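## 4. The Open Day as a Field Trial

### 4.1 Setting and visitors

The demonstration was given in August, during the annual open day of the Stirnumel building in Drulham. The doors were open from 10 in the morning until 4 in the afternoon. At the entrance 191 visitors were registered, and 88 of them agreed to take part in our study. Participation meant that the visitor watched at least one full demonstration and afterwards filled in the short form which is described in Section 3.2. Children under 12 could watch but did not receive the form.

We did not select the visitors in any way. Most of them came from the town and had no technical education, and several told us that they had never before stood near to a working robot arm. This was the group we wished to reach. In our earlier study with students of the Pärn workshop course, the participants already knew how such an arm moves, and their answers about trust were difficult to interpret for this reason.

### 4.2 Procedure

Each demonstration was led by the same person, Rasa Rebane, who spoke from a fixed text. She first explained in two sentences what the arm would do. Then she started the program and remained silent until the arm had returned to its start position. We considered the silence important. In the pilot sessions the presenter had commented on every motion, and the visitors looked at her more than at the robot.

The task was to take hold of a small plastic bottle by its cap, lift it, and put it down again at another place on the table (Figure 4). We chose a bottle with liquid inside, as a spill is a failure that everybody understands without explanation. The planning software was Joneo, with the same settings as in Section 3. Between two demonstrations the bottle was put back by hand, and we accepted small differences in its position.

Visitors were free to choose their own place in the room. The presenter did not invite anyone to come closer, and she answered questions only after the form was returned.
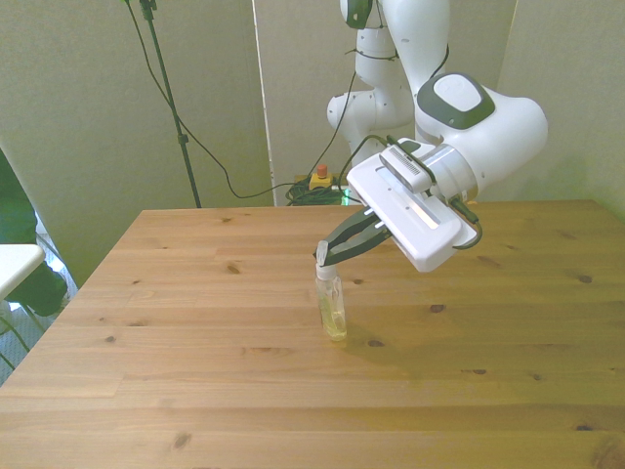
**Figure 4.** The grasping step of the bottle task. The two fingers of the gripper close on the white cap.

### 4.3 Observations

During the day the system log stored 3095 entries, including the manual stops and the restarts of the program. We used the log mainly to connect each form with the demonstration which the visitor had seen. The full analysis of the forms follows in Section 5, and here we report only what we noticed in the room.

The moment before the grasp received the most attention. When the fingers slowed down near the cap, conversations often stopped, and some visitors leaned forward. The transport of the bottle, which had cost us much more work in programming, was hardly discussed. The most frequent question was whether the robot "sees" the bottle or only remembers its place. We had not included this question in the form, and we regret this now. For the next open day we have added it as the second item, directly after the question on previous experience.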